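Anosora Support — Chores and Small Tasks
Ticket 850: Clear plastic items, grasp fails at the rim
Status: open, waiting for customer
Opened by: Ritva Huttunen, Stollesley
Product: Vonudus task planner, tidy-up package

First message

Hello. We are testing whether your package can do the small tidying work in our shop: lift a clear container from the table, turn it, put it back on the shelf. A new employee learns this in one morning. With cardboard boxes the machine is already quite good, 12 boxes in a row without help. With clear plastic it is a different story. In our last run we asked for 54 lifts and the log reports "no surface found" for most of them. For the rest it closed the fingers too early, in the air.

I have tried the following before writing to you:
1. Restarted the planner and loaded the default settings again.
2. Changed the lamp so it does not shine directly from above.
3. Set the approach speed to 400, as your manual recommends for fragile goods.
4. Did the same task by hand, with one gripper in each hand, to see if the tool itself is the problem.

Step 4 was the most useful. The left gripper goes to the upper edge of the container and the right one waits open, low on the table, until it is needed.

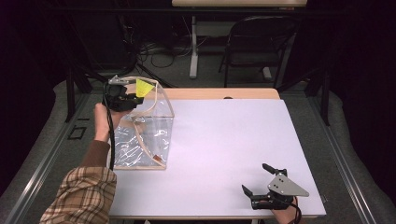 When a person guides the tools, the eye decides where the wall is, and I think the planner has no such help. It sees the reflections and believes they are the object. The edge is the only part I would trust, but I do not find a setting which tells the planner to look for the edge first. Does it exist?

Reply from Anosora support

Thank you for the clear report. There is such a setting, "prefer opaque border", on the second page of the object profile. It is off by default. Please turn it on and send us the result. Please also tell us what the hand view shows just before the approach, with the fingers open.

Second message from Ritva Huttunen, 2023-11-06

I turned it on. It is better, but I would not call it solved. The planner now finds the edge when the item stands near the middle of the table. When the item is far back it chooses other things: a tag, a string, one time the wooden strip of the table itself. I understand why. From the hand, most of the view is white table, and the pouch is only at the top, with beige piping on the sides and colored tags which are much easier to see than the plastic. My colleague from Turunen had the same trouble in February with blister packs, and he solved it by masking the labels one by one. We have over 400 different items, so for us this is too slow.

I also noticed small dark dirt on the right finger, near the inner lower edge. I do not know if it matters for the grasp — please tell me if the pads must be cleaned before each run. 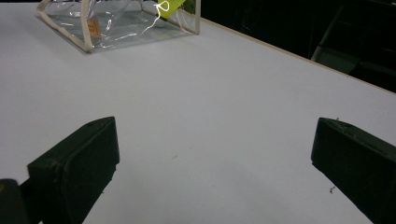 Open questions

- Can the planner ignore tags and strings for a whole group of items?
- Is there a minimum distance between the item and the table edge?
- Cleaning of finger pads: how often, and with what?
- Is unattended work with clear plastic supported at all in this version? My manager wants to know if the evening tidying can be given to the machine. At the moment I have answered him no for plastic and yes for cardboard.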